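MacLeish Adds Swallowing Check to Home Intake Visits for Older Clients

MacLeish, a home care provider for older adults, will add a swallowing check to its intake visits starting in November. The check applies to new clients over the age of 75 and to current clients who return home after a hospital stay.

The procedure takes 30 minutes and has 2 parts. In the first, a nurse reviews medications, recent weight change and any history of coughing at meals. In the second, the client drinks 90 milliliters of water while seated upright, without stopping. Coughing, a wet-sounding voice or failure to finish is recorded as a positive result and sent to the client's doctor, who decides whether a full evaluation by a speech-language pathologist is needed.
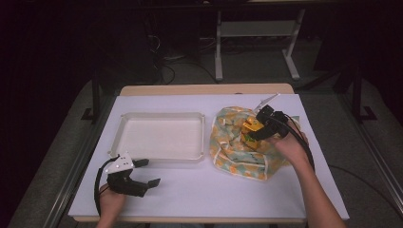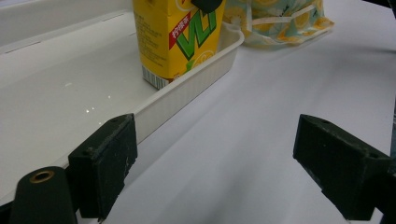

A white plastic tray appears in both photos; the second also shows a yellow carton of Vita lemon tea.

Kwame Essien, clinical lead at MacLeish, said the check was tested with 320 clients before the wider rollout. "It is a screen. It does not diagnose anything," he said. "A positive result means the client gets referred and the meal plan is held at its current texture until the doctor replies."

Results will be entered in Vedudex, the company's charting system, where family members with an account can read them. Thickened drinks will be supplied only on a written order -- aides may not add thickener on their own.

Torquil Sutherland, who manages scheduling, said visits in the Grilier service area will be the first to change. Families can request the check when booking.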